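Ticket 2872
Product: Treltico (console edition)
Category: Graphics and performance
Status: Awaiting customer confirmation
Assigned to: Margit Kerekes, Player Support, Broduneo

Summary of report
The customer, Neelam Tomar, advises that shadow detail and draw distance in the Salem region were noticeably reduced following installation of the January update. The customer plays on a base-model console in Performance mode and states that foliage beyond the river now appears only at close range. Saved games are unaffected.

Initial response (M. Kerekes)
The customer was asked to confirm the installed version, the display mode and the amount of free storage. The customer replied that the version was current and that 36 GB remained free. A full restart of the console and a rebuild of the local cache were recommended. Both were completed without any change in behaviour. 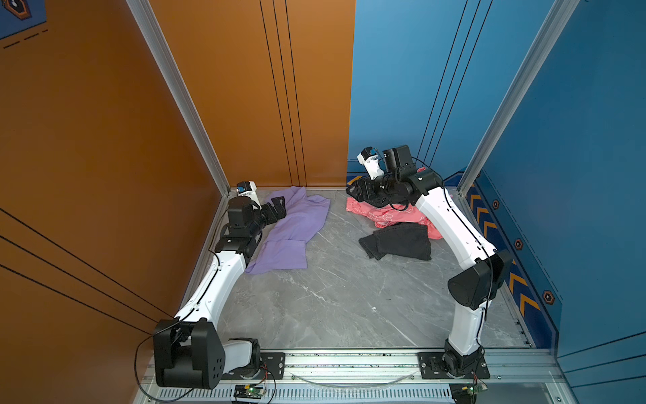
Escalation to Graphics (B. Fodor)
The reported behaviour was reproduced on a base-model console at the bridge north of Salem. It could not be reproduced in the Rinis region, nor in any region when Quality mode was selected. Comparison with the previous build indicates that the foliage draw distance in Performance mode has been set to 700 metres in Rinis, as intended, while Salem is reading the value reserved for split-screen play. The reduction is therefore a configuration fault and does not reflect a deliberate change to the visual standard of the game.

Shadow detail was reviewed separately by Imre Szalai. The shadow settings are identical in both builds. The softer appearance is attributed to the revised time-of-day lighting described in the update notes, and no correction is planned.

Interim advice to customer
Customers affected by this fault may select Quality mode under Settings, Display, until a correction is released. Reinstallation is not required. Please do not delete local save data, as doing so will not restore the earlier draw distance.

Resolution
A corrected configuration file was approved by Benedek Barta and included in Hotfix 2. The customer has been asked to install the hotfix, return to Performance mode and reply to this ticket with the result.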